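Prollness Releases Revised Care Label Guide for Dark Household Textiles

Guide sets wash, drying and storage limits for black and navy cotton goods; Lemum and Sequeira to adopt it in November

Mar 23, 2023 - Prollness, a supplier of finished household textiles to hotels and retail stores, today released a revised care label guide covering towels, napkins, cleaning cloths and bath mats dyed black, navy or charcoal. The guide replaces the company's earlier one-page sheet and applies to all dark cotton and cotton-blend goods shipped under the Honis line.

The revision addresses three issues raised by laundry operators: uneven fading along fold lines, dye transfer onto lighter goods in mixed loads, and labels that become hard to read before the item reaches the end of its service life. The earlier sheet gave a single wash temperature and did not cover drying or storage.

Under the new guide, dark goods are to be washed at or below 40 degrees Celsius, with the first two washes done separately from all other colors. Detergents with bleach or optical brighteners are not to be used. Fabric softener is permitted on bath mats only. On towels and cloths it leaves a coating that reduces water uptake.

Drying instructions are now stated by item weight. Light cloths and napkins may be line dried or tumble dried on low. Heavier towels should be tumble dried on low and removed while slightly damp at the hem, then left flat to finish. Air temperature at the dryer outlet should not exceed 67 degrees Celsius for any item in the guide. Line drying in direct sun is not advised for black goods.
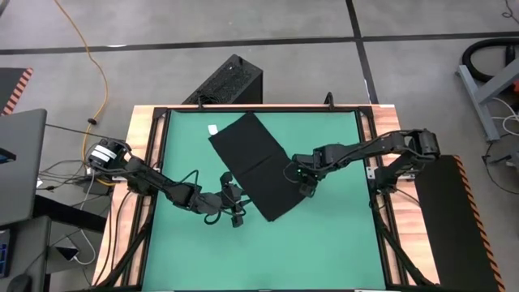
A black cloth on a green mat.

Storage is covered for the first time. Folded dark textiles held on open shelves tend to lose color along the outer crease, where light and handling are concentrated. The guide calls for stock to be refolded on a different line every 21 days, or kept in a closed cabinet. Items should not be stacked under heavy goods. Plastic wrap is acceptable for shipping but should be removed once stock is put away, as trapped moisture can cause odor and spotting.

"Most of the complaints we get on dark goods are about color, and many of them trace back to the dryer or the shelf," said Arnaldo Louro, technical manager for textile care at Prollness. "The old sheet said nothing on either. A laundry supervisor should be able to take the new one and set a machine from it."

The label itself has also changed. Care symbols are now printed in white on a woven black tape instead of black on white satin. The tape is sewn into the side seam at the short end of each item. Type size has been raised, and the fiber content line has been moved to the back. In wash tests run by the company, the woven label remained readable after 71 cycles, at which point testing was stopped.

Lemum, which runs rental linen service for small hotels, will apply the guide to its dark towel program in November. Sequeira, a maker of kitchen and table linens, will use the same label layout on its black napkins beginning that month. Both companies reviewed drafts of the guide and supplied comments on drying times - Lemum for large tunnel finishers, Sequeira for home machines. Separate tables for the two types of equipment are included as an appendix.

Goods already in stock with the earlier satin label will continue to ship until supplies run out. The new care limits apply to them as well, and a printed insert will be placed in each carton. No change has been made to fabric weight, dye recipe or item numbers. Customers do not need to update purchase orders.

The guide does not cover wool, silk, microfiber or items with a printed design. A supplement for microfiber cleaning cloths is in preparation.

Copies of the guide are available at no charge from Prollness customer service and are packed with all Honis sample sets. Label artwork is supplied on request to companies that sew their own goods from Honis fabric.

About Prollness
Prollness supplies cotton and cotton-blend household textiles to hotels, rental laundries and retail stores. Its Honis line includes towels, napkins, bath mats and cleaning cloths.

Media contact
Arnaldo Louro
Textile Care, Prollness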